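Opinion: Sell us the rehearsal, and say how long it lasts

By Senan Brennan

For most of this year I have had the Sturen home package on trial, and I have come to a view on it that the people selling it will only half like. The robot is decent. The part worth paying for is the practice software that comes with it, and the firm has buried that on the last page of the brochure under "additional tools".

The basic offer is simple enough. You take the two-armed machine on a 9 month lease, they send a fitter, and you choose a set of jobs from a list. Clearing a table is on the list. So is picking things up off the floor, carrying light items between rooms and putting crockery away. There are 20 jobs altogether, and you may have four switched on at a time. Changing one for another means a call to the support desk.

Viseo is the rehearsal program. It runs the same robot, with the same arms and the same grippers, through rooms that exist only on the computer. You pick a room and a job, press start, and watch from the robot's own point of view. If it does the job badly you can alter the settings and run it again. Only when you are content do you send the settings to the real machine.

I was doubtful about this in May, when I first opened it. It looked like a game bundled in to pad out the price. My mind was changed by a mug. The real robot had been knocking the same mug against the edge of my draining board, and I could not see why from where I was standing. In Viseo I could see what the arm was doing. It was turning the wrist too early. I moved the turn later, ran it several times, and sent it across. The knocking stopped.

A dealer would have charged me for a visit to sort that out. I know this because Flanagan, who handle Sturen in our part of the county, quoted me for one. I don't blame them for it. Travel costs money and so does a trained fitter's morning. But a tool that lets an ordinary customer do the same work at the kitchen table is a serious thing, and it ought to be sold as one.

Now for the complaints. The first is the choice of rooms. The standard library is well made but it is a library of roomy, tidy houses. My own front room in Prundwood has a piano in it, two armchairs that do not match, and a gap by the window that I have to go through sideways. There is nothing like it in the program. Sturen will build a copy of your own room from measurements, but that costs extra and the waiting list is long. I think one room should be included in the lease. A customer who has practised in the wrong house has learnt something, but less than he has paid for.

The second complaint is the things the robot is given to handle. Bowls, cans and boxes are all very well. I would like to see a damp tea towel, a carrier bag with the handles knotted, or a newspaper that has come apart. Those are what lie about in houses, and soft things are where the real machine struggles most. When I asked support about this, I was told that cloth is hard to simulate. I am sure it is. The brochure should say so.

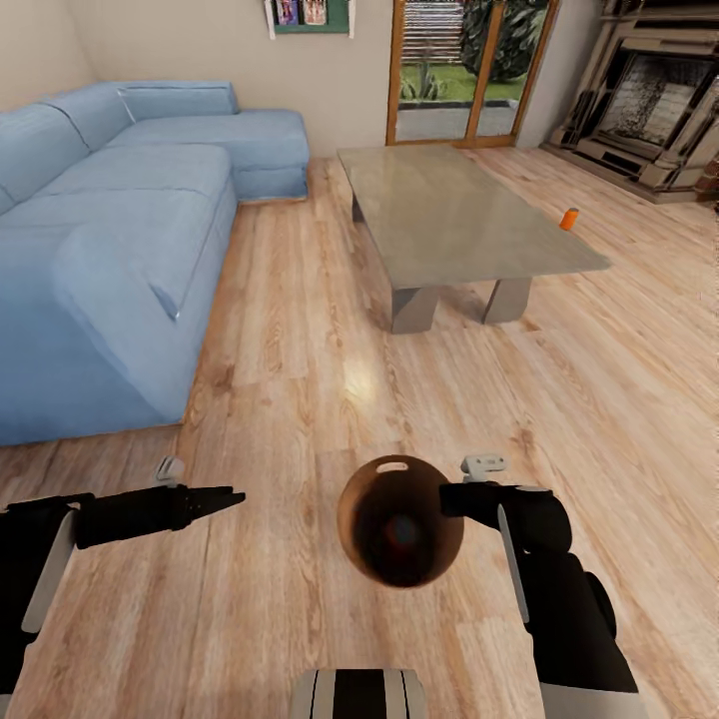 Page 4

The living room most new users start with has a long blue sofa, a glass-topped coffee table and a door to the garden. The bowl job is a fair test of how the program handles two arms, and I would advise anyone to spend an evening on it before touching the harder ones. It is also a good place to learn the grip settings, which are badly explained in the manual and much easier to follow on the screen.

My third complaint is the one that matters. Viseo is licensed separately from the robot, and the licence that comes with the package runs out before the lease does. After that you pay by the month. The letter telling me this came well after I had signed. I have read my copy of the agreement again and the term is in there, in a schedule at the back, in small type. It is legal, I suppose. I still think it is poor treatment, and I have written to say so.

If Sturen want my advice, they should put the two together for the full length of the lease, raise the price a little if they must, and print it on the front. I would pay it. As things stand I would tell a neighbour to ask Flanagan for the licence dates in writing, and to sign nothing until they have them.

9 December 2021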